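Open day at the Wandier sidewalk lab

I got back from Jotdale last night with a bag full of handouts and a very sore thumb (more on the thumb later), and I want to get this down while it's fresh. Wandier opened up its simulation and test group to visitors on January 17, 2023, and if you care even a little about how delivery robots are supposed to behave around people, it was a great day out.

The building is at the far end of the Olldale bus line, past the garden center. Sign-in was quick. They gave us badges and split us into groups of 12, and mine went upstairs first with Renu Kushwaha, who runs the practice rules for the whole operation. I had expected the rules person to be the dry part of the tour. Wrong! She talked for close to an hour without slides and I could have listened to another one.

Her document is called the walking book, and it runs to 61 rules. Every rule has to be written so that a person with no robotics background can read it and say whether a robot kept it or broke it. "Be considerate near doorways" got thrown out in the first draft. What replaced it is a rule with a speed, a distance from the door line, and a note on who gives way. She passed around a page from the old draft with her own red pen all over it and you could see how much had been cut.

My favorite part was the argument over curbs. One side of the office wanted the robot to keep close to the curb so that the storefront side stays free. Marjan Kordestani, who came over from a mobility access background, pointed out that the curb side is where street furniture tends to be, and that a robot weaving in and out between posts is hard to predict if you don't see well. The rule as it stands now: hold a straight line, slow down early, and if there isn't room for a wheelchair to pass, stop and wait before the narrow part. Stopping halfway into it counts as a failure. I thought that was a really good way to put it, and I've been looking at sidewalks differently ever since.

Then downstairs to the floor, where the robots are. The current model is the Parsa, about knee high, and we each got to press the stop button on one. The rule says the button must work with a closed fist or an elbow, and the team wants visitors to try it every way they can think of. I tried my thumb, at a bad angle, repeatedly. It stopped every time – my thumb is another story.

After lunch (good soup, weak coffee) we moved on to the simulation room, and this was what I had come for. No rule goes to the street until it has been through the simulated blocks, and there are 1,064 saved test runs that every software change has to get through. Nazanin Kiani builds the streets. She showed us how a run gets set up: pick a block, pick the time of day, choose the rules under test, and press go. Blocks get reviewed like code, by a second person who checks that the walkway is wide enough to be fair and that there's something on it worth steering around.

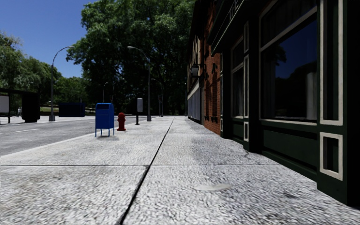

She also keeps a strict rule about results. If a run fails, you may not edit the street to make it pass. You fix the software, or you write down why the rule itself is wrong and take it upstairs to Renu. In October that happened with 22 runs at once, all because of a single sentence about waiting near parked bikes, and the sentence got rewritten. I loved hearing that, it's so easy to nudge a test until it goes green.

Someone in our group asked how much of this carries over to real concrete. Negin Arabzadeh took that one and didn't oversell it. Simulation is good for catching rule breaks in steering and speed, she said, and poor at telling you how a person feels when a machine comes up behind them. For that they do supervised walks in Jotdale, with a handler in arm's reach of the stop button and a paper form filled in before anyone goes back indoors. Paper, on a clipboard! The form asks for near misses first and everything else after.

If you go next time, wear flat shoes and ask for the upstairs talk before the floor. Parking is tight and the bus stops right outside. The walking book is free to take home, spiral bound, and I've already got pencil notes on the doorway section that I'm going to mail to Renu this week.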